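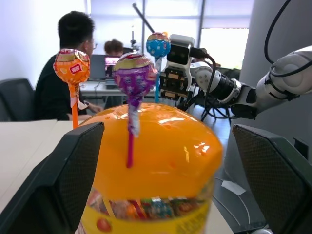 Candy container with orange lid, three lollipops in the top.

Tuesday, May 1, 2018
Bench 2, Drilville shop. Hygroscopic sugar glass, humidity runs, continued.

Carried over from last entry: batch C went sticky on the surface before the first weighing. Repeated with fresh material. Same recipe (sucrose, glucose syrup, water, no acid, no color), cooked to the hard crack range and poured on the cold slab. Disks punched with the steel ring while still soft. Edges are poor on the first few, discarded.

Chamber setup. Two desiccator jars, one over dry silica gel, one over saturated sodium chloride. The salt jar should sit near 75 percent relative humidity at room temperature. The Vulton hygrometer read low again against the salt, as it did in the fall. Offset written on tape on the back of the probe. Do not trust the display without it. Mogens wants it sent out for calibration; I would sooner replace the sensor head.

Samples. Six disks per jar, set on edge in the wire rack so both faces are exposed. Previously they lay flat on glass and the underside hardly took up water, which made the mass gain per area meaningless. All numbers from the flat runs should be marked as such in the old book. I have done pages up to the Presby tests, the rest still to do.

Balance. Warmed up before use, checked with the 20 g weight, no drift worth recording. The draft shield door on the left does not close fully. Taped. Readings settle faster with the vent hood off, so the hood stays off during weighing and the sign goes on the switch.

Observations, salt jar. Surface tack by the second weighing on all disks. Faces clear, no graining. By the fourth weighing the lower edges had started to slump where they touch the wire. One disk fused to the rack and was lost; mass taken up to that point kept, later values left blank. The mass curve is close to straight against the square root of time for the early part, then bends upward. The bend coincides with visible flow, so the geometry is changing and the simple diffusion treatment stops being valid there. Fit only the early points.

Observations, dry jar. No change outside balance noise. Fracture is clean and conchoidal when snapped by hand.

Wrapped samples. Grethe Skov cut squares from three films: the plain cellulose, the waxed paper, and the metallized one that came with the Þórarinsdóttir order. Twist closure on all, same number of turns. The metallized film is stiff and the twist opens up on its own after a while. Retied with thread at the neck, which means it is no longer the same closure as the other two. Noted in the table. A heat seal would take the closure out of the comparison altogether, but the small sealer is set up for thicker stock and burned through the cellulose on the first try.

My opinion at this stage is that the closure dominates. The waxed paper with a tight twist gained less than the plain cellulose with a loose one. Need a proper set with the film held constant and the twist varied before putting that in any report.

Grinding test. Dry disk broken up in the mortar and put through the 800 micron sieve, fines kept. Powder caked within minutes on the open bench. Mogens Østergaard suggested grinding inside a glove bag. Agreed, but the bag we have leaks at one cuff. New cuff ring to be turned from the acetal offcut.

Stirrer. Overhead motor ran at 2000 rpm by mistake at the start of the second cook (dial left there by the last user). Pulled a lot of air into the syrup. That pour is cloudy with fine bubbles and is not to be used for the humidity runs. Kept in the tin marked CLOUDY for density measurement, might as well get something out of it.

To do
- Regenerate silica gel, indicator is turning
- PTFE strip for the rack contacts
- Cuff ring
- Closure series, one film only
- Mark remaining flat-run pages
- Second salt for a mid-range humidity point, magnesium nitrate if the stock is still good
- Long run over dry gel, leave sealed until July

Slab and pans washed with hot water. Jars left closed on the shelf over the sink. Next weighing first thing tomorrow.

Drilville workshop notebook | Contact: bench 2, G. Skov or M. Østergaard | Back to top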